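About Jilik

Home / Services / About / Contact

Jilik is a small company in Cáceres that works on robots that have stopped doing what they were bought to do. Other firms will install your arm, program it, shake your hand and pose next to it for the website. We come later, when the arm has done something odd and the people who programmed it have become hard to reach by phone.

Most of our work is with two-arm assembly stations handling small metal parts, mainly gears that have to go onto pegs. A four-year-old can put a gear on a peg. Customers like to bring this up, usually while standing beside a machine that can't, and usually within earshot of whoever signed for it.
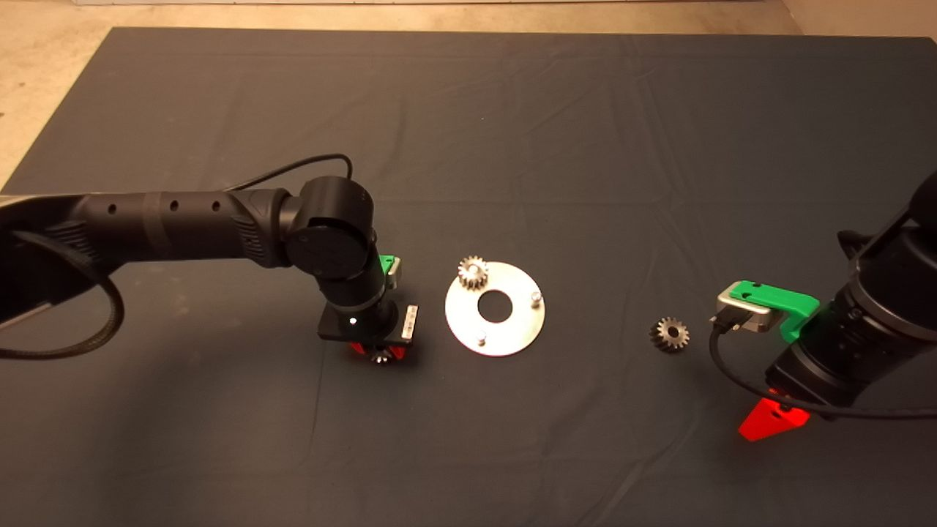

HOW WE STARTED

We started with a success rate of 100 percent.

Haoran Jiang and Junhao Liang were then working for Prusora, a maker of small gearboxes, on a station that picked up a spur gear, carried it over a base plate and lowered it onto a peg. It had been running overnight. In the morning there was a report in everyone's inbox saying 200 attempts, 200 completed, no faults. There was some talk of cake.

Junhao went to look at the video, mostly to get a nice clip for the cake meeting. The gear had gone onto the peg 61 times. On the remaining attempts the robot had come down slightly off center, put the gear on top of the peg, leaned on it until the motors complained, opened its fingers and gone home. Sometimes the gear stayed balanced there for a while. Sometimes it rolled off across the cloth and the arm, having finished its job as far as it knew, came back for another one that wasn't where it should have been, closed on air and placed the air very carefully.

The software counted an attempt as completed if the arm had reached the bottom of its move and the fingers had opened. Both things were true every time. Somebody had written a check for whether the gear was on the peg, then switched it off during a demonstration because it kept failing.

That somebody was Haoran, who has asked us to keep this in.

WHAT WENT WRONG AFTER THAT

The check was switched back on and the success rate dropped to something nobody wanted to frame. Prusora gave the two of them some time to find out why, and they spent it doing what we still do for a living: looking at one placement after another until the reasons started to repeat.

The biggest reason was grip. A pinion held by its teeth can sit in the fingers at any number of small angles, all of which feel like a good grip to the motor. If the bore is tilted compared with the peg, even a little, the edge of the bore catches the rim of the peg and the gear jams. Push harder and it jams harder. The original program's answer to a jam was to push harder.

The second reason was the pads. A soft pad on a finger is forgiving, and it's also a thing that wears out. The teeth of a gear are a pretty good file. As the pads wear, the part sits lower and turns more easily, and every number that was measured on the first day becomes a little bit wrong. There was no line in the maintenance plan for pads. There was a line for dusting the cabinet. 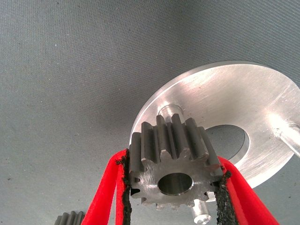 The third reason took the longest to find and is the one we still tell customers about. The pick position had been taught with one gear and the place position with another, from a different batch, and the offset between them had been typed in by hand with the sign reversed. It was a tiny offset. The wrist camera would correct for it when the light was good, so the station worked fine in the afternoon and poorly at night, and for a long time everybody blamed the night.

All of this was fixable, and it got fixed. It would have been a fairly dull story about a gearbox line if it weren't for what happened in October.

THE SLEEVE

A station with two arms has twice as many things that can move when you thought they wouldn't. In October the left arm jammed a gear and stopped with a fault. Junhao pressed the stop button, reached in to free the part and had his sleeve on the table when a colleague at the panel, trying to be helpful, cleared the fault and let the stop out.

Clearing a fault should do nothing except clear the fault. On this station it also resumed the queue. The left arm stayed where it was, since it still had an open question about its gear. The right arm had no open questions. It came down, closed its fingers on Junhao's cuff and carried it to the place position.

He was fine. The shirt was given a respectful send-off. The arm logged the placement as completed.

When they went through the records they found that the same unexpected restart had happened 17 times before, each time with no one's hand in the way. Each one had been noted, if at all, as "arm moved, OK now." We've seen a lot of shift notes since then, and "OK now" is still the phrase that makes us put down our coffee.

The two of them wrote a report. It was longer than anyone at Prusora had asked for, and the first page was a drawing of the sleeve. To the company's credit the line was shut down, the restart logic was rebuilt, and the report got passed along to another plant, which had a similar station and, after reading it, a similar feeling in the stomach. They called. Then somebody they knew called. Jilik opened its doors on April 23, 2023, in one rented room with a table and a heater that could be used at the same time as the robots if you left the kettle alone.

WHAT WE DO NOW

We take on failures. You send us the logs, the video if there is any, the program, the shift notes and the parts, including the bad ones. Please include the bad ones. People tend to send us their nicest gears, carefully wrapped, and the fault stays home in a drawer.

Then we try to get the same thing to go wrong on our own bench. This is the slow part. A robot that has failed every day for a month will behave beautifully once it's being watched by people who charge for it. So we wear the pads down, tilt the part, shift the plate, change the light, and run the same placement until it breaks in the way you described. Our longest case took 41 bench sessions before the fault showed up, and when it did Haoran was out buying lunch.
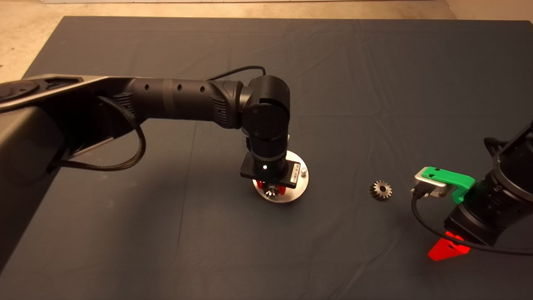 Once we can make a fault happen on purpose, fixing it is often quick, and sometimes embarrassing. It's been a cable that pulled on the wrist when the arm reached a certain way. It's been a camera bracket that was tightened by one shift and loosened by another, each of them sure they were correcting a mistake. Once it was a label saying LEFT on the right arm, with a second label over it saying RIGHT, which had fallen off.

We keep an in-house tool called Zosix for lining up the two kinds of evidence we usually get, what the controller says happened and what the camera says happened. It puts them side by side on one timeline and marks the moments where they disagree. Customers sometimes ask if they can buy it. They can't, because the settings screen is a text file with Junhao's remarks in it, and some of the remarks are about customers.

HOW WE WORK AROUND MOVING ARMS

Our own rules are short and taped to the wall at eye level, where we've all stopped seeing them, so we read them out at the start of each job like a flight crew.

The person with a hand on the table carries the key. There's one key.

Clearing a fault and starting motion are two separate actions, done at two separate places. If your station does both with one button, we'll ask you to change that before we look at anything else, and we'll be annoying about it.

Both arms get locked out, including the one that "isn't doing anything."

A jam is freed with the power off, even a small jam, even when you can see exactly what it needs and it would take one second.

Sleeves are rolled up. There's a reason, and you've read it.

Anything that moved when it shouldn't have gets written down with what moved, where it went and who was standing there. "OK now" is not accepted.

WHO WE ARE

Haoran Jiang handles controls and restart logic. He turned off a check once and has been turning them on in other people's plants ever since. If you're told your success rate just went down and it's good news, you're probably talking to him.

Junhao Liang handles grippers, cameras and anything to do with how a part sits in the fingers. He owns a lot of worn-out pads, sorted by how they failed, in boxes we aren't allowed to move. He wears short sleeves all year, which in a Cáceres winter takes some commitment. 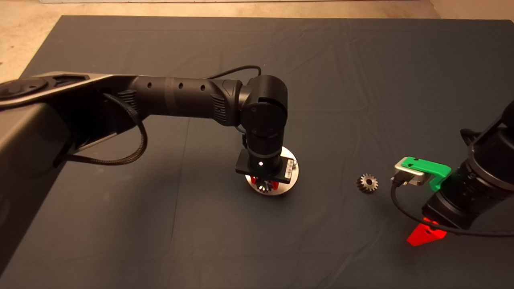
Left arm with a gear just above the base plate. The other gear lies on the cloth by itself.

WHAT WE DON'T DO

We don't sell robots, and we don't get a commission from anyone who does. We won't write a report that says operator error and stops there; if one person pressing one button can hurt another, we'd like to hear about the button. We also don't do demonstrations. We did one, early on, for some visitors. The robot put every gear on its peg at the first try, and it took us most of the next day to find out why.

GETTING IN TOUCH

Use the contact page and tell us what the machine did, in the order it did it, before telling us what you think caused it. Video helps, and so does the shift log, coffee rings and all. If the arm moved when someone had a hand in there, put that in the first line, leave the station off, and one of us will call you back the same day.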